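Lestetstead Community Rooms
Hiring, using and returning the white tables: frequently asked questions

These questions are the ones most often put to the Rooms Office by groups hiring the hall, the Negi Room and the two upstairs studios. They apply to the matte white tables only. The folding tables in the garden store are covered by a separate page.

Which rooms have white tables?

The Negi Room and both studios are furnished with them as standard. The hall has none unless they are requested on the booking form. Requests for the hall should reach the office at least 3 working days before the hire begins.

Is there a charge?

Tables already in a room are included in the hire fee. Tables brought into the hall are charged at £3 each for the whole booking, however long it lasts.

How will the tables be set out when we arrive?

Each room is left in its standard layout, shown on the plan beside the door. Hirers may change the layout as they wish, provided that fire exits and the route to the accessible toilet remain clear. Please return the room to the standard layout before you leave. A different layout can be prepared for you in advance at a charge of £20.

May we move the tables ourselves?

Yes. Two adults should lift each table, one at either end. Tables must not be dragged, as the studio floors mark very easily. Please clear the top completely before lifting.

Can a table be taken from one room to another?

Not between floors. Tables may be moved between the two studios if your group has hired both.

What may we use on the surface?

Paper crafts, sewing, board games, model making, small repairs and light refreshments are all suitable. Groups using paint, glue, ink, dye or clay must cover the table first. Oilcloth covers are kept in the tall cupboard in the Negi Room and may be used free of charge. Newspaper on its own is not accepted as a cover, because printing ink transfers to the white finish when it becomes damp.

Cutting with knives or rotary blades is permitted only on a cutting mat. The office does not lend mats.

May we put hot items on the tables?

Hot items must stand on a heatproof mat. This includes glue guns, irons, kettles and serving dishes. Soldering is permitted in Studio 2 only, by prior written agreement.

May we clamp or tape things down?

Clamps may be used with a piece of card or cloth between the jaw and the table. Low-tack paper tape is allowed and should be peeled away at the end of each session. Parcel tape, double-sided tape and adhesive putty are not allowed.

How should the tables be cleaned?

Wipe the top with a damp cloth and a little washing-up liquid, then dry it. Cloths and liquid are under the sink in the kitchenette. Please do not use scouring pads, bleach or cream cleaner. A matte finish cannot be polished back in the way a glossy one can, and scrubbing leaves a shiny patch that shows under the ceiling lights.

We have left a mark that will not come off. What should we do?

Leave it alone and tell us. Many marks can be removed by our cleaning contractor, Stiramon, if they are treated promptly. Please write the room, the table number and, if known, what caused the mark in the book at reception. Table numbers are on a label beneath the top – usually at the end nearer the window.

Will we be charged for damage?

Ordinary wear is not charged. Where a top has been cut, burned or permanently stained, the hirer is asked to pay the cost of repair, up to a limit of £100 for each table. You will be sent the repair invoice. Hirers who report damage on the day are not charged an administration fee.

What if the table was already marked when we arrived?

Note it in the same book before you begin. Groups meeting regularly may find it helpful to do this at the start of every session.

Can we leave work out between sessions?

No. Rooms are often used by another group later the same day, and tables should be left bare. Regular groups may rent a shelf in the Givevura store on the ground floor, subject to availability. Items left on tables are taken to reception and kept until the end of the following month.

Are tables of a different height available?

One adjustable table is kept in the Negi Room for wheelchair users and for anyone who prefers to work standing. It cannot be reserved for other purposes. Please mention it when booking so that it can be set to the correct height.

Whom should we contact?

Questions about tables and room layouts should be addressed to Kuldeep Shukla, Rooms Officer, at the Rooms Office, or by telephone on extension 334. The office is open from 9.30 am to 4 pm and is closed throughout the last week of December.

These answers were last reviewed in January and form part of the conditions of hire.

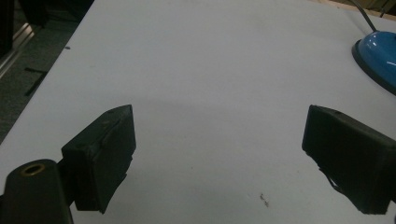 Reading time: 4 minutes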